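Drumstead Hall > Building and Grounds > Checks and Inspections > Hall check, August

Hall check with comments

Done by Fitriani Wibisono, starting at the fire doors and working clockwise. Items marked OK need nothing. Items marked ACTION are on the job sheet in the office. Items marked WATCH get looked at again next month.

1. Fire exits and escape routes

Main doors, Brirthorpe Road side: OK. Both leaves open fully and the push bar releases first time.

Rear doors to car park: ACTION. The left leaf drags on the mat. The mat is too thick for the gap and has been taken up for now. A thinner one is needed before the wet weather.

Side door by kitchen: OK, but there were two stacks of chairs within a metre of it. Moved. Hirers are to put chairs back in the store — the corridor is an escape route at all times, including during setting up.

Exit signs: all lit. The one over the stage steps is dimmer than the rest. WATCH.

2. Fire equipment

Extinguishers: gauges in the green, pins and tags in place. The foam one in the foyer was on the floor behind the leaflet rack and is back on its bracket. The bracket screws are sound.

Fire blanket, kitchen: OK.

Alarm: tested from the call point by the rear doors. Heard in the hall, kitchen, both toilets and the committee room. It can't be heard well in the outside store with the door shut. ACTION, ask the alarm firm for a price for a sounder.

Emergency lights: tested by key switch. All came on. The full discharge test is due in the autumn and must not be done on a Saturday, when the hall is let from morning until late.

3. Main hall

Floor: the boards near the serving hatch have lifted slightly at one joint. Not a trip hazard yet. WATCH. Do not let anyone sand this without asking, as the last attempt took the seal off and it had to be redone.

Windows: the catches on the high windows are stiff. The pole hook is bent and slips off. ACTION, new pole.

Curtains: flame retardant labels present on all but one pair. The missing label is on the pair nearest the stage. They came from the same order as the rest, but we need the paperwork to prove it. I have looked in the blue folder and it is not there.

Tables: one trestle has a leg brace that won't lock. Taken out of use, taped and put at the back of the store. Please do not put it back out because you are short of a table. 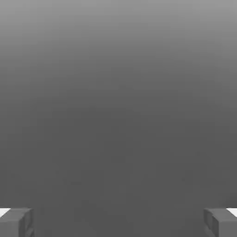

Stacking chairs: the rubber feet are wearing through on the older set and the metal has started to mark the floor. Replacement feet come in bags from the supplier in Flunthorpe, and it is worth ordering the whole lot together. The newer chairs are fine. Maximum stack height is on the store door and was being kept to.

4. Kitchen

Cooker: burners and oven light properly. Gas safety record is in date and pinned inside the cupboard door.

Water heater: OK. The "hot water" notice has faded and wants reprinting.

Fridge: 2 degrees on the dial thermometer, which is colder than it needs to be. Turned down one notch.

Krajčí dishwasher: ACTION. Leaves water in the bottom after the drain cycle. Filter cleaned, no change. Sign put on it. Hirers have been told to wash by hand.

First aid box: plasters low, eye wash out of date. Both replaced from the office stock. The accident book has no new entries.

5. Electrical

Portable appliance labels: all in date except the urn, which had no label. Locked away until tested. If somebody has brought in their own urn, please let the office know.

Extension leads: one has a cracked plug top. Cut off and binned. The drum lead must be fully unwound before use, and a label saying so has been tied to it.

6. Outside

Ramp: OK. Handrail firm, non-slip strip worn at the bottom. WATCH.

Gutters: moss over the rear doors. ACTION, before the leaves come down.

Car park lights: the timer was an hour out. Reset.

Meter readings for the file: electricity 523, water 475. The water reading was taken with a torch at 8 am, before anyone had used the building.

7. Costs

The spending limit without asking is £1,000 for the whole list. The mat, pole, chair feet and sign come well within that. The dishwasher repair and the extra sounder will be priced separately.

Next check: first week of the month, same route. Keys from the office, and please sign the sheet when they go back.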